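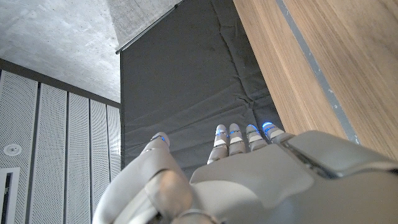 Dark grey padded fabric, slightly wrinkled.

Quick ones on padded mats and panels, the sort you put on a worktop or bench so nothing gets scratched. Notes from last November, tidied a bit.

Fluff first. Dark grey shows every bit of it. Dry rubber glove, short strokes, all one way. Sticky roller is fine but you get through the sheets – 44 on mine and they went in no time.

Vacuum after, brush head, low suction. High suction pulls the padding up in lumps and it never sits right agian.

Spills – blot, dont rub. Old tea towel, press, lift, clean bit of towel, press. Then a drop of washing-up liquid in 200 ml of cool water, damp cloth only. No soaking. Padding holds water for days and then it smells.

Grease, from the workshop end of things: cornflour, leave overnight, brush off. Twice if needed.

Drying. Flat, over an airer, turn it halfway. Not the radiator.

Storing – roll it, never fold. Fold lines stay. Mine goes in a Velley tube behind the door, label out.

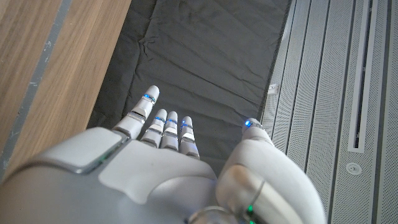
Kieran Ó Riain wrote in to say he gave up on cornflour and uses bicarb, left for a couple of hours, and that it brushes out of dark fabric better if you do it outside. He also puts a strip of non-slip shelf liner under the mat so it stops creeping about when you lean on it.

Liner is a good shout. Cut it a finger's width smaller all round or the edge peeks out and collects crumbs.

Corners curling? Heavy book on each, overnight. Steam iron works too but through a cloth, and keep it moving. Check the label first, some backings melt.

Next time, drawer liners.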